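Kitchen and Breakroom Monthly Check - Dresley Building, second floor
Month: March
Checked by: Tamara Stoica
Mark each line OK, Fix or N/A and write comments underneath.

1. Exits and aisles
Path to back door clear: OK
Exit sign lit: OK
Door closes and latches without a push: Fix
Comment: Latch catches on the strike plate. Reported to Bakitz on Thursday, second request. Still shuts if you lift the handle.

2. Fire extinguisher
Gauge in green: OK
Pin and seal in place: OK
Nothing stored within 24 inches: Fix
Comment: Paper towel cartons stacked in front again. Moved them to the Plaltberg closet. Please leave them there.

3. Tables, dishes and small wooden items
Tabletops free of splinters and raised grain: OK
Cups and saucers free of chips: OK
Wooden spoons free of cracks: OK 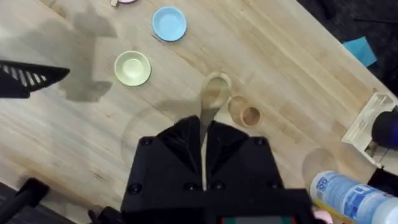 Item 3. Wooden spoon, small wooden cup and two saucers on the tabletop.

Comment: Wooden items are hand wash only. One spoon from the drawer had a split handle and was thrown out.

4. Refrigerator and hot water
Refrigerator at 40 F or below: Fix
Comment: Read 42 at 8:15 and 42 again at noon. Turned the dial down one step. Check again next morning before putting milk in.
Hot water at sink no higher than 120 F: OK

5. Electrical
Cords undamaged, nothing run under mats: OK
Outlets near sink trip and reset: OK
Microwave door seal clean: Fix
Comment: Wiped down, but the lower corner is worn. Asked Iordache for a price on a new one - no answer yet.

6. Floor
Dry, no loose tile: OK
Mat at sink lies flat: OK

Open items carried to next check: 1, 4, 5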